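Zastomcombe Hall Store – Pole and Frame Checklist, September round
Covers: white tubular poles, joints, feet and fabric for the Plever display frames and the Sun shade frames
Form 209

Thank you for taking this one on. It takes most of a morning if you do it properly, and it goes a good deal faster with coffee and the side door open for light. Please write something in every comment line, even if it's only "fine," so the next person knows you looked.

1. Poles counted and back on the right rack
Result: OK
Comment: 138 white poles on the rack, which matches the list. A few of the short ones had wandered in with the long ones again, so I moved them over and put fresh tape on the shelf edge.

2. Poles straight
Result: Two set aside
Comment: I rolled each one along the long table, as we did last year. Two of the Plever uprights wobble noticeably near the middle. I tied a rag around both and stood them by the sink. Please don't put them back, however tempting it is when you're one short on the day!

3. Pole surface, whole length
Result: OK with notes
Comment: Plenty of scuffs, nothing deep. Turn each pole slowly under the lamp and run a cloth down it as you go – the shine on the white hides small cracks, and the cloth will usually snag on one before you spot it.

4. Pole ends
Result: Needs work
Comment: Most are clean. Several of the Sun poles have rough lips where they've been dropped on the yard. They still go into the joints, but they scrape, and one nicked my thumb. Sand these before they go out again, and wear the gloves from the hook.

5. Joints and feet
Result: OK
Comment: 54 joints checked by hand, all snug. The feet were muddy from the garden day, so I washed them and left them on newspaper to dry.

6. Trial frame put up
Result: OK
Comment: Put up one Plever frame, the tall one, in the big room. Two people for this, please, one to each upright, and both holding on until the top rail is in. Leaning poles look settled long before they are. It stood well and didn't sway when I gave it a push at shoulder height.

7. Fabric and ties
Result: Order more ties
Comment: The fabric is in lovely shape. We are low on ties, and the ones left in the tin have gone brittle.

8. Storage
Result: OK
Comment: Rack strap fastened, nothing stacked above head height, path to the fire door clear at 11:30 when I locked up.

Still to do: sand the rough ends, buy ties, decide about the two bent uprights. 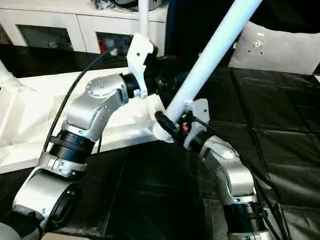

Photo: Trutside / Zastomcombe

White poles, one upright and one at a slant, each held near its lower end. Keep a copy of this sheet in the blue folder and pin the other inside the store door.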